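August, towel folding, Skumeck table

Started 2 pm. Same green top as before, one cloth at a time, crumple then flatten then fold. Target still 50 clean folds out of 60 before we tell Stetton anything.

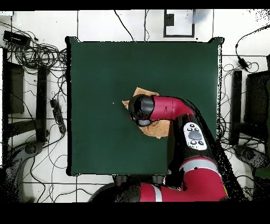
Corners are the whole problem. Find one good corner and the rest is easy, grab the wrong layer and you're just dragging a lump across teh table. Need a rule for picking.
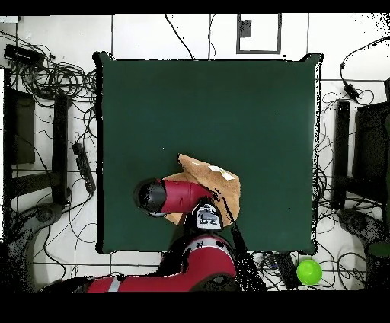 Paiva thinks we should forget corners and go for the hem, longest straight edge first. Maybe. Worth 2 sets tomorrow morning.

Washed vs unwashed still open, ask Otard for more stock.
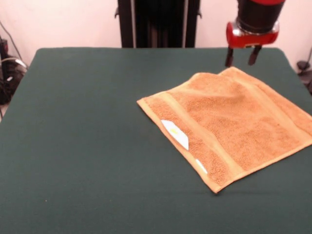
Orange towel, bunched at upper right.

Lighting left alone. Log sheet needs a column for which side is up, keep forgetting it.

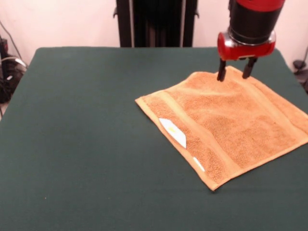
Scoring square-ness by eye is too slow, we disagree on half of them. Want a line to measure from. The woven band runs parallel to the left side so use that, and the care label tells you wich end you're at. Try it on the next set, write angles in the margin.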